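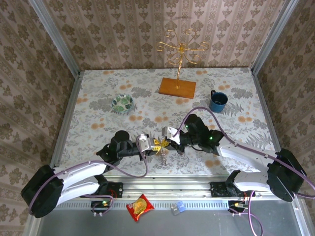 Visita a la casa Spanos en Drurkberg, 23 de enero

Llegamos a Drurkberg por la mañana, con el autobús 31, y subimos a pie hasta la casa Spanos. La jornada de puertas abiertas la organiza Clilus, una tienda de objetos para el hogar, y la entrada cuesta 2 euros. Yo quería ver sobre todo las mesas decoradas.

La que más me gustó tiene un mantel de fondo claro, con hojas y helechos de un verde gris y flores redondas de color naranja y melocotón. Las paredes llevan un papel adamascado beige, un poco serio para mi gusto, pero con este mantel combina bien. Al fondo está un soporte para joyas de color dorado, con brazos que se rizan como ramas y una base de madera. A su derecha hay una taza esmaltada azul oscuro. Al otro lado pusieron un cuenco pequeño de borde blanco, con hojas verdes pintadas por dentro. En mi país tenemos cuencos parecidos para la mermelada, por eso me quedé mirando bastante tiempo.

Después pasamos a la sala de Gekeck, donde venden telas por metros. Compré un resto de lino por 16 euros, me pareció caro pero es de buena calidad. El café del patio estaba cerrado y tuvimos que comer en la estación.

La próxima visita será en abril. Conviene reservar antes, porque los grupos son pequeños y la escalera es muy estrecha.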